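Keep the Paper Cups Where People Can Reach Them
Opinion
5/8/24

The Lerkemstead community hall has a table near the back door where people get coffee. It has been there longer than I have been going, which is 14 years. Last month the people who look after the building asked those of us who use it whether we would like the paper cups taken away. I filled in the form and wrote no. The form gave me one line for my reasons, so I am using this column for the rest.

The proposal is simple. Each group would bring its own mugs or use the ones in the kitchen, wash them, and put them back. The cups and their holder would go. The notice mentioned trash, and it mentioned that the cups cost money, and it said the table would look better with less on it.

I have some sympathy with the first point. A paper cup is used once and thrown out, and most of them have a lining that makes them hard to recycle. I use a mug at home and a mug at work. If the question were whether everyone in the county should drink out of paper all day, I would be on the other side of it.

But the question is about one table in one hall, and what happens at that table on an ordinary evening. I have spent a lot of time standing next to it. I go for the quilting group and for the tenants' meetings, and for two winters I went to the tax help sessions, first to get help and then to give it.

People who come to a tax help session for the first time do not want to be there. They come in with an envelope or a grocery bag of papers. They look for a chair near the wall. If there is coffee out, with cups next to it, most of them will get up after a few minutes and take one. Then they are standing by the table, somebody else is standing by the table, and they start to talk. I have seen this happen with people who had not said a word to the person signing them in.

Now put the mugs in the kitchen. The kitchen is through a door, and the door is usually shut. A person who has been coming for years will walk through it, open the cabinet, and take the green mug she always takes. A new person will not. She does not know if the mugs belong to somebody. She does not know which ones are clean or where to put hers when she is done. She will tell you she is fine, thank you, and stay in her chair.

I asked Sobia Ghumman about this. She ran the front desk at the Matlala Clinic for a long time, and she has opinions about waiting rooms. The clinic took its cups out once to save money and put a sign up telling people they could ask at the desk for a drink. Hardly anyone asked. "They think asking is a bother to you," she told me. "If it's out, it's for them. If they have to ask, it's yours." The clinic put the cups back before the summer was over.

That is most of my argument. Something set out within reach has already been offered. A person does not need permission or a tour of the building.

The holder matters too, more than I would have guessed. For years we had the cups in the plastic sleeve they came in, torn open at one end and lying on its side. Cups rolled out. People reached into the sleeve and put their fingers inside three cups to get one. Some people would not take a cup from it at all, and I did not blame them. When the sleeve was nearly empty it got pushed behind the napkins and someone would open a second one, so we had two or three sleeves going at the same time.

Then Mal-soon Won, from the quilting group, bought a proper holder with her own money. The cups stand up in one stack. You take the top one and leave the others alone. Anyone walking past can see whether there are plenty or whether it is time to bring more out. She got it at a kitchen store in Plillgate that was closing, and she has never told us what she paid.

It used to be that each meeting started with a search for cups. That stopped. It is a small change, and I would not write to a newspaper about it if no one were proposing to undo it.

The cost is the part of the notice I take least seriously, having looked at the numbers. They were on the board by the office for anyone to read. The hall went through 4000 cups last year, and the bill for them was 496 dollars. Divide it out and a cup costs a little more than 12 cents. The groups that use the hall could cover that without trouble. Quilting has 56 members, and I doubt one of them would object to putting a dollar in a jar now and then. I would rather pay for my cups than lose them.

The mugs are not free either. Somebody has to wash them. The notice says each group will do its own, and I am sure that is what everyone intends. I have also been in that kitchen at nine at night after a tenants' meeting. The sink is small, the hot water is slow to arrive, and people have to get home to their kids. What happens is that the same two women wash everything. One of them is usually me. The other is past 80 and should be sitting down.

If the mugs do not get washed, the next group finds them in the sink. Then there is a note taped over the faucet, and after that a second note answering the first one. We had this in June a few years ago, when the holder was empty for a while because an order from Uvden had not come in. By the end of it the quilting group and the chess group were barely speaking. It took one delivery of cups to settle things down.

As for how the table looks, I will grant that it is not pretty. It has marks on it that do not come out. I have tried dish soap, baking soda, and one of those white sponges, and all I got was a cleaner table with the same marks. Coffee has been poured there for a great many years, and some of it missed. Taking the cups away will not change that. We would have the same stains with more room to see them.

I don't think a table like that should be bare anyway. A bare table by a door collects coats and flyers and lost gloves. A table with cups on it tells people what it is for, and they mostly leave the rest of it clear so there is somewhere to set a cup down and pour. I notice the same thing in my own house. The counter by my stove has a job and stays tidy. The one by the phone has no job, and I have not seen the surface of it since spring.

There are fair things to ask of those of us who want to keep the cups. We could stop taking a second one when the first is still good. A pencil on the table would let people write their names on them, and I think that alone would cut the number down. The regulars could bring mugs from home. I am a regular and I have started to do it, and I leave the stack for people who came without one. Smaller cups would help as well, given how many half-full ones I pour down the sink at the end of the night.

We could also buy a better cup. There are paper cups that can go in with the food scraps, and the garden group already hauls food scraps away. They cost more. I would want to see the price before I promised anybody's money but my own. Still, it seems a better answer to the trash problem than shutting the supplies behind a door.

I know how this sounds to people who have bigger things to worry about with the building. The roof over the stage needs work, and the ramp needs a new rail. I would put both of those ahead of the cups on any list. But the roof is not being decided this month, and the cups are. The form is one page. You can get it from the rack outside the office, and it goes in the slot in the office door when you are done.

If you only come to the hall once or twice a year, your form counts the same as mine, and I would especially like you to fill one out. The rest of us know where the mugs are. We will manage whichever way it goes. You are the one who will come in out of the rain with a bag of papers and look around to see if there is anything you are allowed to have.

I have also asked that the holder stay on the table while the forms are being read, and so far it has. I filled it last night before I locked up, and I left the coffee can beside the kitchen door for whoever opens in the morning. 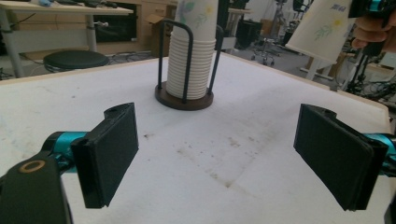 Anyone who wants to put in toward the next order can give it to me or to Mal-soon at quilting. Please use an envelope and write "cups" on it, so it does not get mixed in with the money for batting.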